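Home | Ask | Browse Topics | Restaurants & Retail | Log In

We use cookies to remember your login and to count visits. Accept | Manage

Receipt code on Futau survey page keeps coming back "expired"

Posted April 3, 2022 by Kwok-wai Pan

I ate at Futau and the receipt invited me to share my thoughts online in exchange for a free dessert. I have thoughts. I would also like the dessert. The survey page asks for the long code at the bottom of the receipt, and each time I type it in, I'm told the code has expired. The receipt says I have 4 days. I was on day two.

I've tried my phone, my laptop and my wife's laptop, which is newer and which she would like back. Same message on all of them. I called the restaurant and the person who answered told me to fill out the survey if I had a complaint.

Is there a trick to this, or is the dessert a legend?

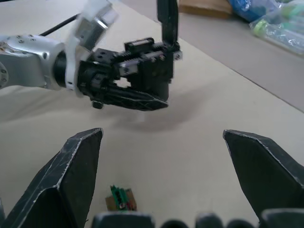 Replies

Pîrvu

Check which number you're typing. Futau receipts have two long ones. The one right under the total is the transaction number, and the survey page will happily accept it and then call it expired, because it seems to call everything it doesn't recognize expired. The survey code is lower down, below the line about refunds, in smaller print than the refunds.

Other things that tripped me up:

Leave out the dashes. The box looks like it wants them. It doesn't.

The visit date has to match the receipt, and the calendar on the page opens on today, so if you click past it you've just told them you ate there this morning.

If you paid with a gift card you may get a receipt with no survey code at all. Ask the register for a reprint. They can do it the same day and get vague after that.

Once you're in, set aside some time. I did mine in February and there were 64 screens, several of which wanted to know how the lighting made me feel. There's no back button, and if you leave it sitting while you answer the door it dumps you at the start and your code is now used. Ask me how I know.
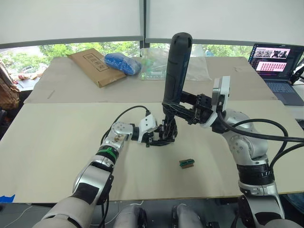 At the end you get a short validation code. Write it on the receipt by hand, in pen, before you close the window. It isn't emailed, even though they ask for your email twice. The dessert is the small one, and you need to buy an entree to get it, so bring an appetite or a friend who pays.

skumia

just throw it away. i did 78 of these for different places and won nothing. the big prize drawing goes to somebody in another state every time

Vudesura

The reply about drawings is talking about a different thing. The dessert isn't a drawing, it's a coupon, and everybody who finishes gets one. The drawing is a separate checkbox on the last page and you can skip it.

To the original poster: if you've got the right code and it still says expired, look at the time printed on the receipt. My location's register was set a month behind for a while, so every code it printed was dead before the customer reached the parking lot. The manager keyed in the free dessert by hand when I showed her. Go in the middle of the afternoon when it's slow, and take the receipt. A photo of the receipt didn't count for me, for reasons she couldn't explain either.

Kwok-wai Pan

It was the transaction number. Thank you, Pîrvu. I've now rated the lighting. My wife has her laptop back, and the dessert was flan.

2,303 views

Sign up for our weekly roundup of solved threads. Unsubscribe anytime.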